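From: Rongrong Gu
To: Skomer woodworking list
Date: January 7, 2021
Subject: Re: Finish for a light wood top, and gaps between strips

Hi Pirmin,

I can answer most of this from the top I worked on last September. My comments are after your message.

Pirmin Strebel wrote:
> Hello all,
>
> I have a secondhand worktop made up of narrow strips glued
> edge to edge. It is a pale wood and I would like to keep it
> that way. The last owner put something shiny on it and it
> has gone yellow in patches. I have two questions.
>
> First, how far down do I need to sand before I can put oil
> on it? I have a random orbit sander and paper from 80 up
> to 240.
>
> Second, there is a gap opening between two of the strips
> near one end. I can get a fingernail in it but not much
> more. Should I fill it now or wait until it has been in the
> house a while? It was in a garage in Ploltton before I
> bought it.
>
> I would also like to hear what people are using to hold the
> top to the base. Mine came with plain screws straight
> through a rail.
>
> Pirmin

On the sanding: go down until the shine is gone everywhere, then wipe a small area with mineral spirits. Any old varnish still in the grain shows up as a lighter blotch while the surface is wet. I started at 80, which was too coarse for most of it, and I spent a long time getting the swirl marks out. If your patches are thin I would start at 120 and only drop back if the paper clogs. Stop at 180 for oil. I took one corner to 240 and it took up less oil than the rest and looked dull next to it.

I used a hardwax oil from Clestard, the clear one. It does darken pale wood a little. They also sell one with some white pigment in it, and I tried that on an offcut. It held the color better but left a chalky look in the darker grain, so I went back to the clear. Two thin coats, wiped off well, with a night between them. Lay the rags out flat outdoors to dry before you throw them away.

On the gap: wait. A garage top brought into a heated house is going to move, and January is when it will be at its driest. Mine had a gap at one end that closed most of the way over a few weeks once the weather turned damp. If yours is still there in summer, work some glue in with a thin blade and clamp across. Filler in a gap that opens and closes will just crack out.

On the fixing: plain screws through a round hole are a bad idea for a top made this way – it needs to be able to shift across its width. Slot the holes in the rail across the strips, or use figure eight fasteners. Mine has the slots. Drill them before you oil, so you are not turning a finished top upside down on the floor.

There were some short dark streaks in mine that I took for stains at first. I sanded at one of them for far too long before I saw it was in the grain. Check yours with the mineral spirits before you go after anything like that.

Rongrong

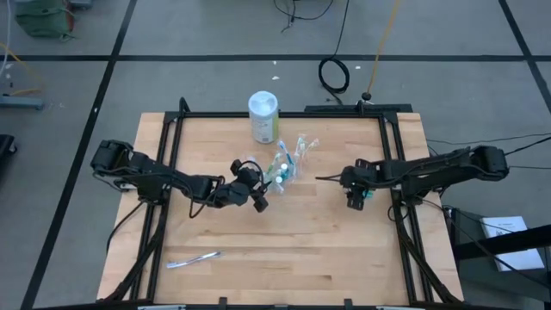
Strip top, pale wood with darker grain streaks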